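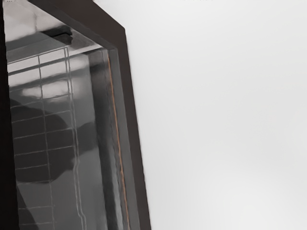 I lived without a toaster oven for 2 years, and I want to talk about what it did to my lunches, mostly because my friends are sick of hearing it.

When I moved into my apartment in Favadthorpe, I decided I was going to be a person with clear counters. I'd been reading a lot of those home blogs where there's one bowl and one cutting board and apparently everyone eats air. So the toaster went, the kettle went in a cabinet, and I told myself the big oven could do anything a small one could. Which is true! It can. It just takes so long to heat up that by the time it's ready I've eaten the cheese.

And that's my whole complaint about the clear counter thing, really. We talk about kitchens as if they were for looking at. I had a gorgeous empty stretch of white and I was standing at it in my socks eating cold bread over the sink. Every time I wanted something warm I had to decide if it was worth it, and most of the time I decided it wasn't.

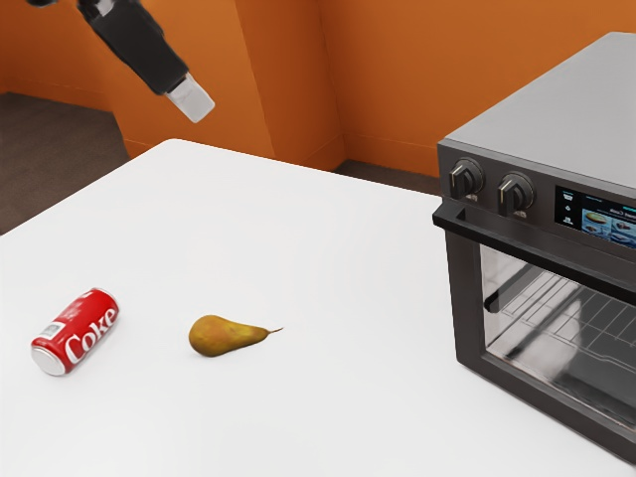 A can of soda, a pear and a toaster oven: lunch, more or less.

I caved in December. I bought a secondhand one for $9 at the Jemala thrift shop (the knob sticks a little, I don't care) and I have used it pretty much every day. Leftover pizza, obviously. Half a sweet potato. Nuts, which I used to burn every single time in the big oven and now only burn sometimes. A pear, cut in half with a little butter and brown sugar, at 300 degrees until it slumps, and if you've never done that please go do it tonight.

I know what the other side says, because I used to be the other side. Stuff breeds. You let one appliance stay out and the next thing you know there's a waffle maker and a bread machine and you're chopping onions on top of the fridge. My sister lives like this and she's fine, she's happy, she makes waffles. But okay, I'll give them that one. I do think you have to be picky. 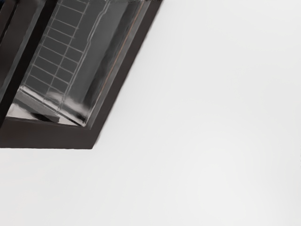 My rule now is that a thing gets to live on the counter if I'd miss it by the weekend. The toaster oven passes. The kettle passes, so it's back out too. The blender I was so sure about did not pass, and it's in the hall closet with the fondue set from my aunt, and neither of them has complained.

What bugs me is how much of the advice is written for people selling a house. Of course you clear the counters if strangers are coming through! The Hivumura catalog came last week and there's a kitchen in it with no visible plug outlets. Not one. Where does that family charge a phone? Where do they make toast? I looked at that page for way too long, and then I went and made toast.

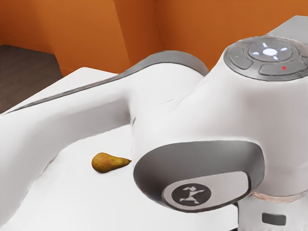 White on white, with one lit button.

So leave it out, is my opinion. Wipe the crumbs out of the tray once in a while, keep it pulled away from the wall when it's on, and let people see that you eat. I've got a pear going right now and the kitchen smells amazing.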